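How to check a success rate before you build on it

Posted 11/26/24 in Methods

Most papers on learned manipulation come with a number. The policy picked the object 83 percent of the time, or whatever it was, and a bar chart shows the old method losing. I have spent too many weeks rebuilding things on top of numbers like that. What follows is the routine I now run before I believe one, my own included. It takes two days if your data is in decent shape. It is written for people training pick policies from demonstrations recorded with a hand-held gripper, but most of it carries over.

I'll use our Hurkix set as the running case. Hurkix is a collection of clutter picks, one item at a time out of open boxes, recorded in people's homes in Dostdale and Cheetham. It has 416 demonstrations. The first policy we trained on it looked wonderful, and I no longer think it was.

What you need

The raw demonstrations, with their session labels. If the labels were thrown away during conversion, go and get them back.
The trained checkpoint and the exact script that scored it.
A box, and a pile of things that were never in the training set.
A second person who has not been told which policy is which.

Step 1. Find out what was split

Open the code that makes the train and test split. Don't read the paper for this, read the code. You are looking for the unit of the split. If it shuffles single demonstrations, then the same box with the same contents lands on both sides, and your test set is asking the policy whether it remembers last Thursday's bottle.

Ours did exactly this. Two picks from one session are near copies. The bedding behind the box is the same, the light is the same, and half the clutter hasn't moved. Split by session at the least. Split by home if you have enough homes. We held out 5 homes and retrained from scratch, and the gap between the new method and the plain baseline shrank to something I would not put in a title.

Retrain, by the way. I have seen people re-score an old checkpoint on a new split. It was trained on those sessions! The result means nothing.

Step 2. Write down what counts as a success

Do this before you run anything. One sentence per condition, on paper if need be. Ours reads:

The named item leaves the box, clears the rim, and is still between the pads when the arm stops.

Now look at what the scoring script checks. In a lot of code it is gripper width at the last time step: not fully closed, so something must be in there. That counts the wrong item. It counts a corner of the box. With soft linings and loose packaging it will count a strip of torn paper. If your script works from width alone, have a person watch every rollout and mark it by hand, then compare the two columns. Where they disagree, the person wins.

Decide now what to do about regrasps. A policy that fumbles four times and gets there on the fifth is doing something different from one that closes once and lifts. I report first-attempt successes and eventual successes as separate figures. Put them in one column and you can hide nearly anything.

Step 3. Run the dumb baselines

You need two.

The first is replay. Take the nearest training demonstration by starting image and play it back open loop. If replay scores close to your policy, your test is too easy and you should go back to Step 1.

The second is a policy that goes for whatever sticks up highest. People recording demonstrations tend to choose the item they can reach, and the one they can reach is usually on top. A policy can learn "go for the high thing" and look like it has learned what an earbud case is. We suspected this early and put off testing it until June, mostly out of cowardice.

To separate the two, build boxes where the target is not on top. Lean it on a wall, or lay a bottle partly across it. If success falls off a cliff, you know what you had.

Step 4. Pick hard items on purpose

Look through your object list for what is missing. Lists tend to be heavy on matte, boxy, graspable stuff. Add some of these:

Small glossy things with rounded edges, which slide out of a pinch if the pads meet them off center.
Smooth cylinders lying at an angle.
White items next to other white items.
Cartons with one face caved in.

Then run each one in at least three poses. The pose matters more than I expected. A rounded case held across its sides may lift fine, while the same case flat on the bottom of a box gives the pads almost nothing to close on. Reporting one figure per object smears these together.

Step 5. Do enough trials, and say how many

Here is where I lose patience with the literature, and with our first draft. We ran 15 trials per condition. The new method got 12, the old one got 9, and we wrote "substantially better." Work out the interval on that before you write the sentence. The two overlap by a mile.

If you can't afford more trials, fine, many people can't. Pair them instead. Set up one box, photograph it, run policy A, reset the box to match the photo, run policy B. Alternate which goes first. Pairing takes out the luck of the layout, and the layout is where most of the luck is. Have your second person do the resets and the marking.

Also write down every trial you discarded and the reason. We had 19 marked "hardware fault" in the first round. When I went back through the video, a fair number were ordinary failures on days when somebody was tired of failures.

Step 6. Move the box

Take the whole setup to a room it has never seen. We use a spare room at the Hodbridge site with different light and a different floor. Change nothing in the box. Run the same paired trials.

I keep the contents fixed for this one so that a drop can be blamed on the surroundings. Change the contents in a separate run. Changing both at once is a demo — good for visitors, useless for you.

Step 7. Write the result so that it can be wrong

State the split, the success rule, the number of trials, the discards and both baselines in the same table as the headline number. If that makes the headline look small, it was small.

For the record, our method does still beat the baseline after all this, on first attempts, for items on top, in homes it hasn't seen. For buried items I can't tell the two apart with the trials we have. Whether more demonstrations would fix that or only more varied ones is an open question, and I'd be wary of anyone who says they know. The paired trial sheets go up once the second round of marking is done. 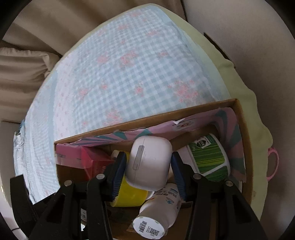 Hand-held gripper with a white earbud case over a box of mixed household items.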